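November 30, 2019. Tipoki garment-handling kit, on trial from Clusance. Pornthip Ongart on the bench with me.

Mounted the stock fingers and loaded the vendor's cloth settings. Kept grip force at the default.
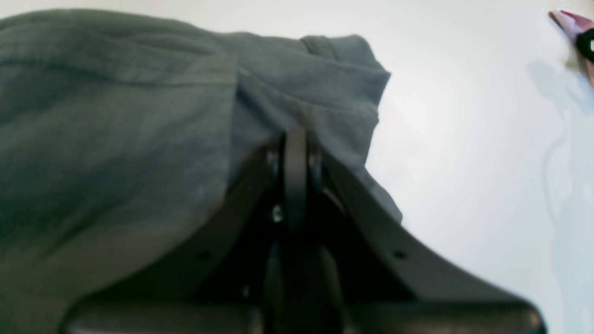 Left the force alone for the afternoon too. The quote covers 3,000 cycles on one set of fingers, with a spare set included.

Moved on to the two-arm shirt routine. Corners first, then the fold.

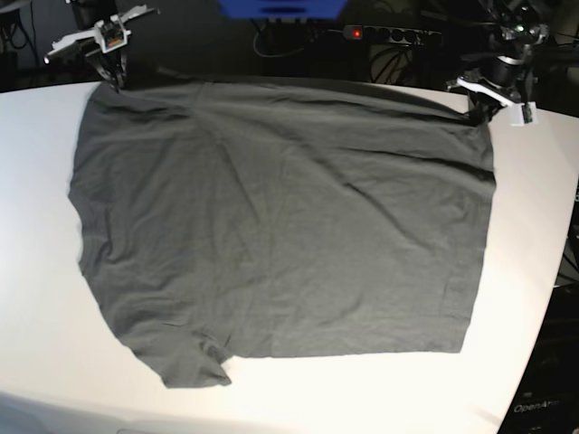 Does the kit need the Avau controller?
Only for two-arm routines. Single-arm ones run from the Lolo box.

Re-zeroed the fingers between batches of 20. 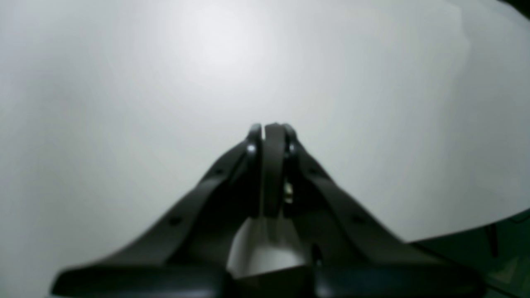

How long is the trial?
Until we reach 2,000 cycles or send it back.

Pornthip wants softer pads quoted separately. Wrist view during handling goes in with the notes to Clusance.
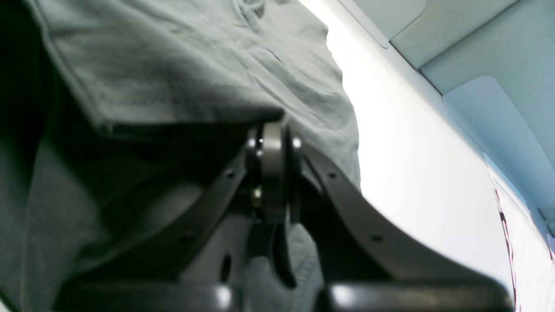 Wrist camera, gray cloth over the gripper.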